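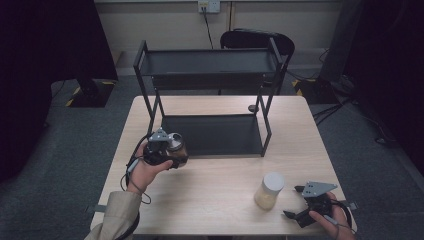 Section 2. Setting up your first conflict watch

By now you should have Gravden installed and your account confirmed. I'm going to use the Erdale border fighting as my test case all the way through, since it's the one I follow myself and I know where the sources get messy. Swap in whatever region you like!

1. Open the Watches tab and choose New. Type a short name. I call mine "Erdale main", because I also keep a second watch just for the talks.

2. Draw your area on the map. Go wider than the front line. When I started I traced the border too tightly and missed every report of airstrikes on the supply roads behind it (I only found out when the evening papers had them).

3. Pick your sources. Turn on the wire services first, then the defense ministry briefings from both sides, then the local radio summaries. Leave the social media box unchecked for now, we'll get to it in Section 4.

4. Add the Bedinetti archive if you want background. The feed code is 1523. It loads slowly the first time, so go make coffee.

Note: briefings from the two ministries often describe the same strike with different place names. Gravden won't merge these for you. Open both, click Link Reports, and choose which spelling to show.
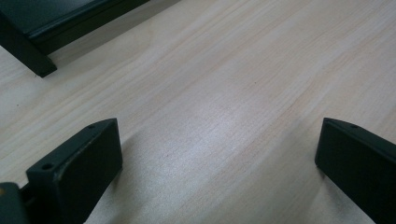 5. Set your alert limit. It comes set to 50 a day, and I found that exhausting. I run mine at 40, with the overnight ones held until 6 a.m.

6. Choose a confirmation rule. I strongly suggest "2 independent sources" before anything gets marked confirmed. A ministry and a radio station reading out the ministry's statement are one source, so put them in the same group under Source Families.

Caution: changing the confirmation rule later re-sorts your whole timeline, including old entries. Export a copy first. I lost most of an April's notes that way and I'm still a bit sore about it. 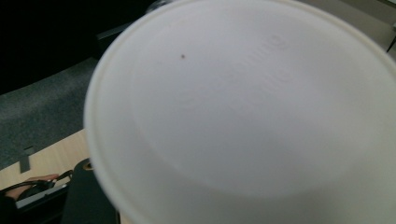

Map labels are the last thing to fix before you save. Gravden ships with a theme called Wanigasekara Light, and it's lovely until you zoom out and the town names go white on very pale gray. It's just like the raised lettering on a white plastic lid: you can tell there's something written there, but good luck reading it. Go to Display, then Labels, and switch the text to Dark. Do the same for the checkpoint markers.

7. Click Save Watch. The status dot goes yellow while the back reports load, then green. If it stays yellow, turn off the archive feed, save again, and add it back afterward.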